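Werkstattbuch, Raum 505, Montag im Mai

Heute war endlich der lange Tisch an der Reihe, um den wir alle seit Wochen herumgeschlichen sind. Maëlys hatte beim Mittagessen angemerkt, dass man an einem vollgestellten Tisch auch nur vollgestellte Gedanken bekommt, und irgendwie hat mich das dann doch erwischt. Also Tee gekocht, Radio leise an und losgelegt.

Zuerst musste alles herunter, wirklich alles, auch Ruaridhs Zettelsammlung (liegt jetzt im grauen Fach, Ruaridh, bitte nicht erschrecken). Danach nebelfeucht gewischt, mit der Seife von Jorkby, 4 ml auf einen Eimer, immer längs zur Maserung und gleich mit dem trockenen Tuch hinterher. Ich mag dieses helle Holz ja sehr, dort besonders, wo die Maserung in weiten Bögen läuft. Man sieht auf so einer Fläche allerdings auch jedes Pünktchen.

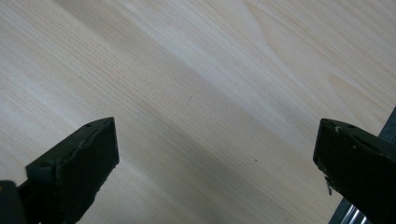

Muss die Platte nach dem Wischen geölt werden?
Shota meint, einmal im Halbjahr genügt völlig, und dann nur hauchdünn. Das Öl von Geddes steht im Schrank ganz unten, die Lappen bitte ausgebreitet trocknen lassen und nie zusammengeknüllt wegwerfen.

Dann kam der gemütlichere Teil, das Einräumen. Hajar und ich haben eine ganze Weile darüber gesprochen, was überhaupt auf dem Tisch wohnen darf, und sind am Ende bei sehr wenig gelandet. Die rechteckige Glasschale darf bleiben – die mit den bräunlich getönten Seiten und dem glitzernden Zierband vorn, an der ich hänge, auch wenn Ross sie für Omas Kaffeetafel hält. Sie bekommt ihren Platz ziemlich in der Mitte, ein wenig nach links gerückt, damit man rechts noch gut arbeiten kann. Und die mintgrüne Flasche mit dem weißen Pumpkopf gehört ans linke Ende der Schale, dann bleibt der Rest für Kleinkram frei. Beim Umstellen am Kopf fassen und gerade hinunterlassen, das Glas verzeiht wenig. Das runde Kabelloch hinten rechts halten wir frei, dort soll später noch die Leitung für die Lampe durch.

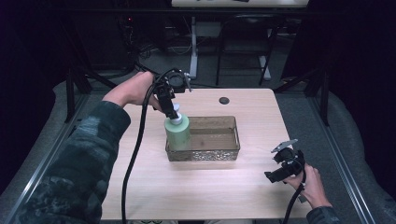
Offen bis zur nächsten Runde

Filzpunkte für die Unterseite der Schale besorgen, Ross wollte bei Plindora nachsehen.
Seife nachbestellen, der Kanister ist fast leer, 3 Liter reichen uns bis zum Herbst.
Das graue Fach beschriften, bevor dort wieder alles durcheinanderliegt.
Maëlys fragen, ob sie ihren Hocker noch braucht. Wenn nicht, nehme ich ihn sehr gern ans Fenster.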